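My mum oiled her kitchen table every September, and I've kept it up on ours, though I'm a good deal lazier about it than she was. A pale timber top will forgive you nearly anything except a wet mug left sitting until morning.

For everyday wiping I mix 2 drops of dish soap into a bowl of warm water, wring the cloth out hard and go along the grain.

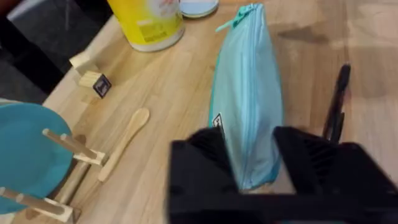
Dry it straight off with an old tea towel. If there's a white ring, try a dab of plain mayonnaise, leave it for 11 minutes (a cuppa's worth, in our house!) and buff it gently.

## Crumbs and sticky spots

- Coax crumbs out of the joins with a soft old toothbrush, never a knife.
- Jam and honey lift off under a warm, damp cloth if you can bear to wait a bit.
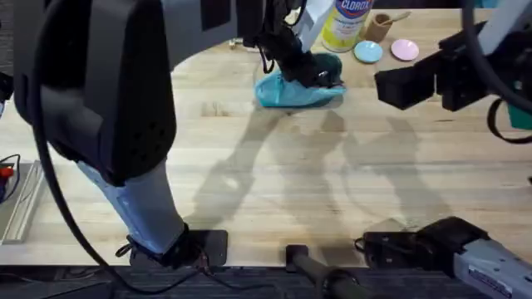
## Oiling once a year

Sand lightly first if the top feels furry, then wipe away all the dust. Almost 80 mL of oil does our table, rubbed on thinly with a lint-free rag.

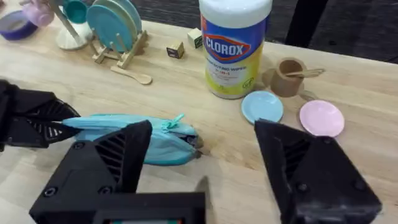

*Photo: Müzeyyen Kocabaş*

Give it overnight before you put anything back, and lay the oily rags out flat outside to dry, well away from the house, as they can catch fire if they're left bunched up.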